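Workshop > Galleries > Small parts and bench covers

The Bevel Gear Gallery, or What 200 Dollars of Bench Advice Gets You

14 shares | 5 comments

I went into this one doubtful and I came out about the same. Doina Živković has been telling everyone at the Kurnville repair evenings that a dark work surface changes your life when you handle small metal parts. She said it in July, she said it again at the Bristholm swap meet, and eventually she talked me into putting up a page on it. So, fine. Small gears, dark surfaces, and whatever else was lying on the bench.

My position before we started was simple. I have worked over a white tabletop for years and I have lost parts at the same rate as everybody else, mostly on the floor. No color of mat fixes the floor. Dimamier sells a "precision bench kit" that is a mat, a tray and a leaflet, and the leaflet makes claims I would like to see somebody test. We did not buy the kit. Jianguo Shao had plain material that does the same job, assuming there is a job.
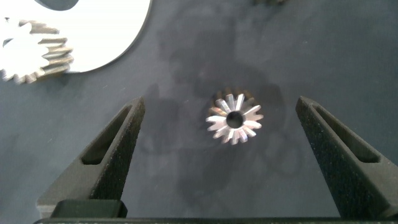
Small bevel gear on dark blue-gray, teeth up. The bright edges do stand out, I will give Doina that much.

What I won't give her is the rest of the argument. A shiny gear against a dark background is the easy case. Try it with a blackened screw or a rubber washer and see how pleased you are. Gervásio Caldeira keeps all his blackened hardware in jar lids, white ones, and he hasn't complained to me yet. He also pointed out that glare on the teeth can be its own nuisance when you are checking for wear. You tilt your head, the highlight moves, and now you are looking at a different tooth. A bright part is easy to find and can still be hard to read.

On bevel gears in general, since people write in: no, you can't judge one by looking down at it. You can see whether a tooth is missing, and that's where it ends. Whether it meshes with its partner is a question for the partner. I've had perfectly handsome gears go into a hand drill and grind like a coffee mill, and I've had ugly ones run for years. If a seller in Bragança sends you one lovely overhead shot and nothing of the bore or the back face, ask for more before you pay.

Then there is the cloth question, where I expect the angry mail.

Kelly Dantas prefers dark fabric to any hard surface, and her reasoning is that a dropped part doesn't bounce. Fair enough. But fabric shifts and it never stays square to anything.

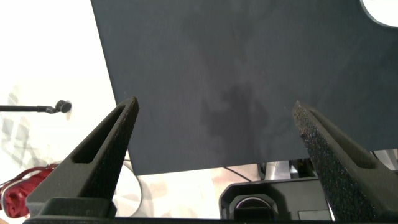
It also shows every blotch, and with dark gray I can never tell at a glance whether I am looking at a damp spot or a shadow. That matters to me more than the bouncing. Oil under a clean part is how you end up cleaning the part again. Kelly says to wash the cloth. I say a hard surface takes one wipe — and we have been having this conversation for 2 years without either of us moving an inch.

Tainá Lins suggested a compromise, cloth for taking things apart and a hard surface for sorting. I tried it at home on an old eggbeater drive, 36 pieces including the shims. It was all right. It took longer, and I dropped a shim anyway, which landed on the floor, as predicted.

So I'm keeping my white tabletop for now, with a dark patch at one end for bright parts only. If anyone has used the Dimamier mat for a full season and can tell me what it does that a plain dark surface can't, leave a comment. Please don't quote the leaflet at me. I've read it.

5 comments | Share this gallery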